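El papel se inventó en China hace unos 2000 años. Antes, las personas escribían en arcilla, en piel de animal o en tablillas de madera, materiales pesados o muy caros. El Museo Escolar de Civcombe ha preparado esta ficha para lectores de 8 a 11 años.

## ¿De qué está hecho el papel?

Casi todo el papel procede de los árboles. La madera contiene unos hilos diminutos llamados **fibras de celulosa**. Son tan finos que cuesta verlos sin lupa. Si se rasga despacio una hoja, en el borde aparece una pelusilla: son las fibras.

También se puede fabricar papel con algodón, lino o paja. Los billetes de muchos países contienen algodón, que resiste mejor los dobleces.

## De la madera a la hoja

1. **Se quita la corteza.** El tronco queda limpio y se corta en astillas.
2. **Se prepara la pasta.** Las astillas se cuecen con agua y otros productos hasta que las fibras se separan. La mezcla recuerda a una papilla espesa.
3. **Se escurre.** La pasta, con mucha agua añadida, cae sobre una malla. El agua pasa por los agujeros y las fibras quedan arriba, enredadas unas con otras.
4. **Se prensa y se seca.** Unos rodillos aprietan la lámina y otros, calientes, le quitan la humedad.
5. **Se corta.** El papel sale en bobinas enormes — algunas pesan más que un coche — y después se divide en hojas.

## ¿Se puede usar otra vez?

Sí. El papel usado se mezcla con agua, se le retira la tinta y vuelve a ser pasta. Las fibras se acortan en cada vuelta, de modo que no pueden reciclarse sin fin. Por eso suele añadirse fibra nueva.

No deben ir al contenedor de papel las servilletas sucias ni los cartones manchados de grasa.
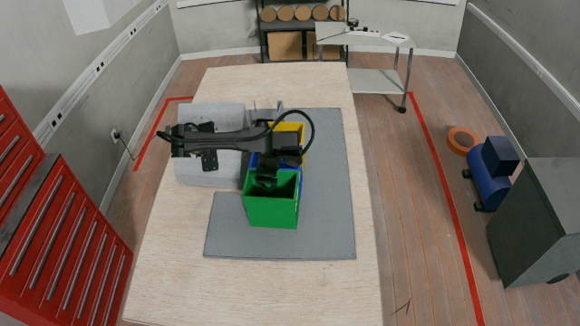 ## Palabras para recordar

- **Celulosa:** sustancia que forma las fibras de las plantas.
- **Pasta:** mezcla de fibras y agua.
- **Bobina:** rollo muy grande de papel.

Texto: Femi Idahosa, Museo Escolar de Civcombe. Ficha revisada el 20/10/2026.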